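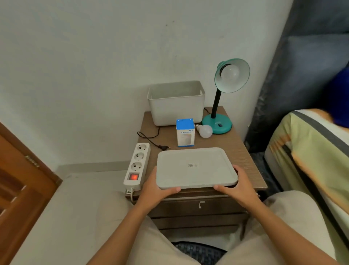 Figure 3. Light gray lid held above a bedside table with a storage basket and desk lamp.

4.2 Order Cancellations and Supplier Employment

The second channel runs through export orders. Flirano, the industrial district studied here, ships most of its output of small household goods to overseas buyers, and its firms hold little finished stock. When buyers cancel, production stops within weeks. We use payroll records from 37 suppliers, matched to the order books of the two largest trading houses, Flimel and Prinska. The matched sample covers 800 workers employed at the start of the window.

Let c denote the share of a supplier's open orders, by value, canceled between February and May. We regress the change in log hours on c, with controls for firm size, product group and the share of migrant workers. Standard errors are clustered by trading house and product group. The coefficient on c is negative and stable across specifications. Adding a control for bank credit lines leaves it nearly unchanged.

Hours fall before headcount does. Suppliers with c above 40 percent first cut overtime, then moved to short weeks, and began layoffs only in the second month. Base wages on the payroll did not change, but take-home pay fell with overtime. Workers paid by the piece bore a larger loss than those on monthly contracts.

One supplier, Berchtold, is dropped from the baseline. It switched to domestic online sales during the window, and its order book no longer measures demand. Including it lowers the estimate slightly and does not affect its sign. Section 4.3 turns to workers who left the district and did not return when orders recovered.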